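Stiltwood Countertop Mesh Shelf

312 would have been a silly number of times to rearrange one counter, but I was getting there when I finally put this shelf up in our shop. I'm so glad I did! It's the piece I get asked for most now, usually by people with small kitchens and a pile of stuff that has no real home (I'm one of them).

What you get is a black wire frame with fine square mesh on the sides and back, and light wooden boards to put things on. It sits right on a table or counter, no drilling and no wall brackets. The mesh is my favorite part. Things stay put when you shove them to the back, air gets through, and the whole unit looks much lighter than a solid cabinet would — you can still see the wall behind it, so a short counter doesn't feel boxed in.

I keep fruit and vegetables on the bottom board in a yellow plastic basket with holes all over the sides, and the mail goes up top where my son can't reach it. The basket is sold separately, sorry! It's the Skesden one, and it has a slot in the rim that you can hook a finger through when you want to pull the whole thing forward.

Putting it together took me 8 minutes with the little wrench from the box, and I'm slow. Leave the screws a bit loose until both side panels are on, then tighten everything. My first try I tightened as I went and had to undo the lot. If it rocks, loosen the back screws, press down on the frame and do them up again.

For cleaning, a damp cloth on the boards and a dry paintbrush for the mesh. Please don't soak the wood. Onion skins get into the corners and the brush is the only thing I've found that gets them out.

Item number 1762. Comes flat in one box, with 5 spare screws in a paper bag taped to the underside of a board (so check there before you write to me). Spare boards can be ordered through Lorneck in natural only. We ship up to two units per order, and returns are fine as long as the boards haven't been oiled.
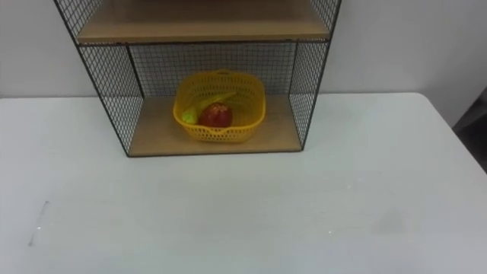
By Sumathi Chowdary — April

One more thing on placement. Give it a bit of room in front so you can slide a basket out without knocking your coffee over. Divya Poojary, who packs our orders, keeps hers on a desk for yarn and loves it there, so it doesn't have to live in the kitchen at all.

14 shares | 8 comments

Related items
Skesden Perforated Basket, Yellow
Kurup Drawer Tray
Lorneck Spare Shelf Board, Natural
Stiltwood Corner Rack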